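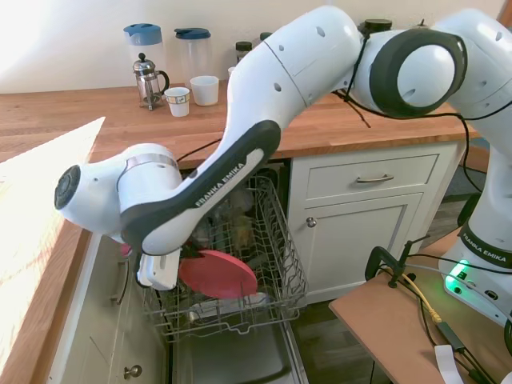 Tamuno Residents' Association
Minutes of the general meeting held on September 22, 2023

Chair: Paraskevi Triantafyllou. Present: 11 members. Apologies were received from two households in Husus Lane.

1. Minutes of the last meeting
Agreed and signed, with one correction — the hedge at the Selell end is the council's, not ours.

2. Allotment water
The standpipe by the lower gate still drips. The plumber's quote is £141, including a new stop tap. Agreed to go ahead. Plot holders to be told that the water goes off in November as usual.

3. Shared kitchen
Members asked for the rules on the dishwasher to be written down. Agreed: scrape plates first, leave the filter alone, and push both racks in before shutting the door.
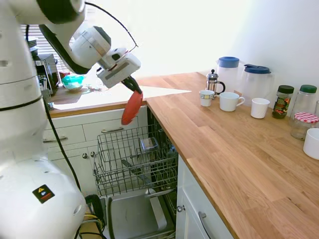
Item 3: dishwasher with the door down and the upper rack pulled out.

The kitchen cupboard key stays on its hook. A spare will be cut.

4. Money
The balance stands at £1,019. The chair proposed keeping £1,000 of this back for the path. After some discussion this was put off until a second quote comes in from Istum Paving.

5. Crockery
A request for more plates was turned down for now. Chipped ones may be thrown away without asking.

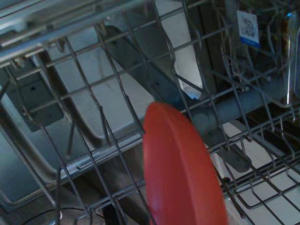
Item 5: red plate upright in the rack.

6. Any other business
Parking on the verge was raised again. Paraskevi will write to the bus company about the missing timetable at the Selell stop.

Next meeting in November, date to be put on the noticeboard.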